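Stockdale lab builds up its library of simulated robot practice runs

STOCKDALE, 4 August 2023 – A small robotics group here has spent the summer teaching a robot arm to pick up household objects without touching a single real one. The work is done in a computer simulation, where a person steers a virtual arm through a task from start to finish and the software saves every movement.

The group, Rusine, said this week that its collection has reached 1369 recorded runs. The runs will be used to train a program called Feder, which is meant to look at a cluttered table, take a short written instruction and move the arm on its own.

"It learns by watching, so we have to give it plenty to watch," said Amparo Goicoechea, who leads the project. "Most of our days right now are spent picking things up and putting them down."

The operators work from two desks on the second floor of the old Grosia building on Canal Street. Each desk has a monitor and a hand controller. Moving the controller moves the virtual arm, and squeezing a trigger closes the fingers of its gripper. One run lasts less than a minute if it goes well. The operator then marks it as good or bad, the table is set up again with the objects in new places, and the next run begins.

Bottles have taken up a large part of the schedule since July. They are tall, they have narrow necks, and a small error in the approach is enough to knock one over. Goicoechea said the group moved them up the list after an early version of Feder did well with blocks and books and badly with nearly everything that had a neck. 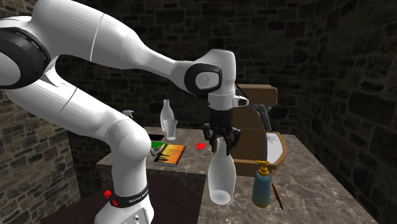

The simulated arm holds a white bottle above a countertop in one of Rusine's virtual rooms.

Mesfin Woldegiorgis builds the rooms. He has a stock of wall textures, table surfaces and furniture, along with a larger stock of objects to scatter on top. Stone walls can be swapped for plaster, or a marble surface for a plain one, in a few seconds. The aim is to keep Feder from tying a task to one particular background.

"If every bottle it sees is on a gray table, you can end up with a system that is looking for gray tables," Woldegiorgis said. "So we change the table. We change the light. Some of the rooms are pretty ugly, and that's fine."

He also adds objects that have no part in the task. Cups, books, boxes and spray bottles are placed near the thing to be picked up, and sometimes a second object of the same type is put on the table too. In those runs the written instruction has to say which one is meant.

The instructions are the job of Hamdia Ayele, who joined Rusine in the spring after several years of editing repair manuals. She writes more than one wording for each task, with some short and some long. A run that begins with "pick up the bottle" may be stored a second time with "lift the bottle that is standing next to the cup."

Ayele said the hard part is keeping the words in line with what the operator did. If the operator went for the wrong object, the run can sometimes be saved by giving it a new instruction that fits. If the arm wandered around before settling on anything, the run is thrown out.

"People say 'the one at the back' and they mean the back from where they're sitting," she said. "The arm's base may be on the other side. I end up asking them what they meant."

Of the 1369 runs now in the collection, the group has set aside 200 for testing. Feder will not be trained on those. They include rooms and groups of objects that do not turn up anywhere else in the set, and the results on them will decide whether the bottle work is finished or goes on into the fall.

Another 301 runs are marked as failed attempts and kept in a separate folder. In these, the gripper closed too early, or pushed an object away, or dropped it after lifting. The group has not settled on what to do with them. Goicoechea would like to use them to teach Feder to notice when a grasp has gone wrong. Woldegiorgis would like to see more of them first, sorted by the kind of mistake.

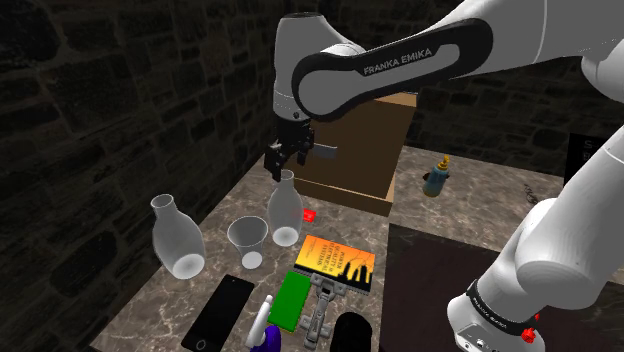 The most common mistake with bottles is coming down at a slight angle, according to Zewditu Teshome, who has recorded more of the runs than anyone else in the group. One finger meets the neck before the other and the bottle tips. She has learned to stop above the object, check the view from a second virtual camera and only then lower the gripper the rest of the way.

That pause has caused some discussion. A system trained on Teshome's runs tends to pause too, and for a while Feder would stop above an object and stay there. The group now trims the longest waits from the recordings before training. Teshome has also been asked to keep moving where she can, which she said is harder than it sounds after weeks of doing it the other way.

"I look for the gap between the fingers and the neck on both sides," she said. "When I'm tired I rush it, and then I'm setting bottles back up all afternoon."

Operators work in blocks of 40 minutes with a break in between. The limit was put in place after the group compared morning and late-day recordings and found that the later ones had more bumps and more second tries. Teshome said she also switches hands now and then, though her left-handed runs are slower.

Working in simulation has plain advantages for a group of this size. Nothing breaks, the table can be reset with one key, and the two desks can record different rooms at the same time. The exact position of every object is known at every moment, so the software can check whether a bottle was lifted and how far it moved.

The drawbacks are just as well known to the people doing the work. Virtual bottles do not bend when squeezed the way a thin plastic one does, and contact between the fingers and a smooth surface is only an estimate. An arm that does well on the screen can still do poorly on a real table. Woldegiorgis has been changing the friction and weight of the objects from one run to the next so that Feder does not come to depend on a single set of values. He said the bottles in the current rooms vary in weight from nearly empty to full, although they look the same to the operator.

Before a run goes into the collection it is checked by Mahlet Gebreyes, who plays the recordings back at double speed and reads the instruction alongside. She looks for runs that were marked good by mistake, objects that start out partly inside one another, and camera views in which the arm hides the target for too long. The last of these is a regular problem when the bottle stands close to the arm's base. Runs with a blocked view are kept if a second camera shows the object well.

Gebreyes said she sends back a handful of recordings on most days. Books have given her more trouble than she expected, as operators sometimes slide one out of the way to reach a bottle and leave that step out of their notes.

"It's a fair thing to do, and I'd do it at my own kitchen counter," she said. "But it has to be written down, or the instruction only covers half of what happened."

The group's first goal was 1000 runs, which it passed in July. Goicoechea said the number was picked early, before anyone knew how long a table would take to set up or how many recordings would have to be redone. A new target has not been set. She would prefer to add new kinds of tasks before adding many more runs of the old ones.

Next on the list are placing tasks, in which an object has to be put down in a certain spot and left standing. Ayele has started on the wording, and Woldegiorgis is working on rooms with shelves and shallow trays. Pouring has been discussed but put off – the simulated liquid slows the computers so much that the operators cannot steer properly.

Rusine has one real arm, kept in a ground-floor room in the same building. The first trial of Feder on it will use a single bottle on a bare table, with cups and books to be added later if the trial goes well. Goicoechea declined to give a date for it. The floor in that room is being leveled first, and the arm cannot be bolted down until the work is done.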